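4.2 Simulated kitchen tasks

The second part of the review covers Sudine, the simulation package that Vunevar sells alongside its arm. The package is offered as a way of trying out household tasks before any hardware is bought. It comes with four kitchen layouts, a set of loose objects and a scripting layer, and it runs on an ordinary desktop machine with a single graphics card. We used the release of 2023-02-07 with the default physics settings, apart from the contact friction, which we set to the value given in the manual for smooth grippers.

We chose two tasks from the supplied list. In the first, the arm picks up a small item of food from a plate on the worktop. In the second, it pulls open a drawer by its handle. Each task was run 300 times with the Noonan planner, and the start position of the object or drawer was varied between runs within the limits the package allows. A run was stopped if the planner gave no new command for 19 seconds. We did not tune the planner for either task, as a buyer would be likely to start from the same settings.

Camera placement had more effect on the work than we had expected. The package lets the user fix a camera to the room or to the robot. The room view is easier to follow, but the arm often hides the object during the last part of the reach. The view from the robot keeps the gripper in sight - at the cost of losing part of the plate. Figure 4 was taken from the robot view in the first task.
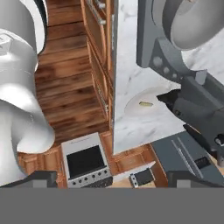 Figure 4. Pick-up task in Sudine, with the gripper near the plate on the marble-textured worktop.

The food item is small and pale, and so is the plate. With the colour-based detector in the Fadach add-on, the two were sometimes merged into one region, and the planner then aimed for the middle of the plate. Changing the plate colour in the object file removed the fault. We report the first task with both plates in Section 5 and keep the drawer results separate.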